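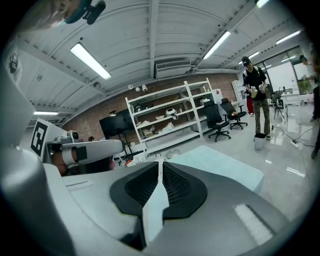
April, late evening
by Didier Pons

Spent the day on the arrow problem again. Gralleo wants its chat font to cover every arrow in Unicode, and I have drawn 53 of them, four of which I can't tell apart without my glasses. I caught myself seeing glyphs everywhere by lunch. A black and white square marker on a white panel looked to me like a character that some font had failed to supply, and I very nearly went hunting for its code point.

Hennessy wrote at 4 to ask why the leftwards arrow with hook turns into an empty box on her phone. I said it was the fallback font. She said it was my font. We were both right – she was more right.

Planum is out of the running as a name, being too close to something in the type library. Paltemside is still in, mainly on account of my having typed it into 355 files.

Tomorrow, the double-headed ones. Bed.

Comments

inkwell_jo: U+2804 is a braille dot, not an arrow. Check your last upload.

Didier Pons: Checked. Fixed. Thank you, I think.

tabstop: I liked Planum.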